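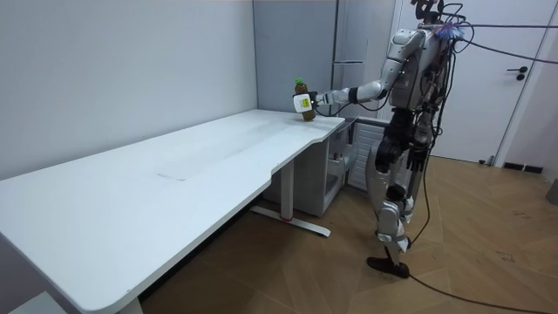

Green cap, back corner of the desk. Last stop before the fridge.

How to clear drinks off a desk and get them into the fridge (without wrecking the floor)

Quick one. I do this at the end of every work session and it takes a few minutes if you don't wander off halfway. Desk first, then fridge, then floor. In that order.

What you need

A damp cloth, a dry cloth
A bit of free space in the fridge door
Felt pads if your desk doesn't have them yet
Soft broom or a vacuum with the hard floor head

My desk is the long white Resholm, 62 inches. Any desk works. White ones just show everything.

Step 1: Pull all the bottles to one end

Pick the end nearest the fridge and stick with it. Caps on tight before you move anything, even the ones you think are closed. Tea is the worst on a white top, leaves a ring by the next morning. Cola is sticky but it wipes.

Keep them upright. Hold a full bottle low on the body and don't swing it by the cap. Tall skinny ones tip easy so they go first, short fat ones can wait.

If you have opened and unopened mixed together, sort them now. Opened ones go in the fridge door where you'll see them. Unopened can go in the back or in a cupboard, they don't care.

Two bottles left on mine at this point, one green cap and one yellow, both over by the rounded corner. Good enough, move on.
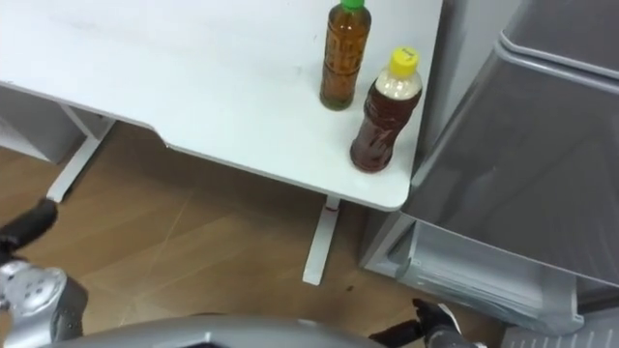
Step 2: Make room in the fridge before you carry anything

Don't skip this. Otherwise you're standing there with the door open and both hands full, letting all the cold out.

Look at the door bins. Sauces you haven't touched since October, out. Measure the tallest bottle against the bin if your not sure. On most fridges the low bin takes the big ones and the upper bins are for jars and small stuff. If the bottle is too tall, see if the shelf above lifts out. Ours does, with a bit of a shove.

Wipe the bin while it's empty. Warm water, drop of dish soap, dry it. Two minutes.

Step 3: Carry, one at a time

Yes one at a time. Door open wide, not half, so it doesn't swing back on your elbow. Heaviest bottle nearest the hinge side, lighter ones after that. Labels out if you're that kind of person.

Shorter bottle goes over first, then back for the taller one.

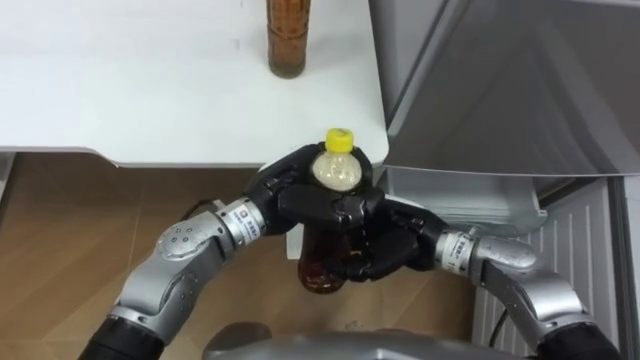

Close the door gently once the bins are full, then open it again and check nothing's leaning. A bottle that rattles when you shut the door needs a neighbor. Jar of pickles, whatever. I use a Tondo divider, the clip-on kind, it's fine.

Step 4: Wipe the desk

Damp cloth, long strokes, back edge to front. Then dry. Get under the front lip too, drips collect there and you won't see them untill they've gone brown.

Faint scuffs: a little baking soda on the damp cloth, light pressure. Don't use the green scrubby side of a sponge on a matte top. Leaves shiny spots and those are permanent.

Step 5: The floor

Do this last, crumbs come down when you wipe. Soft broom along the planks, pick up the bits, then a cloth you've wrung out hard. A 700 ml spray bottle with water and a capful of Kadrić floor soap does our whole room with plenty left. Mist the cloth and leave the floor alone, standing water gets in the seams.

Gray scuffs from shoes usually come off with a dry tennis ball or a clean pencil eraser. Rub in the direction of the grain. On chevron that means turning at every seam, annoying, do it anyway. 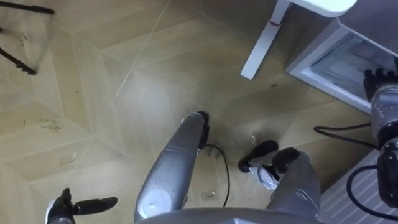 Long thin scratches won't come out with cleaning. If you can't catch it with a fingernail, try a wax stick in a close color, Estau has a pale oak. Rub in, wait, buff. Do 3 thin passes instead of one thick one. If your nail does catch, that's a filler job, different page.

Check chair feet and stand feet while you're down there. Metal ones with no pads are going to mark the wood again. Stick the felt on, press for a minute, done.

Cloths in the wash, broom away.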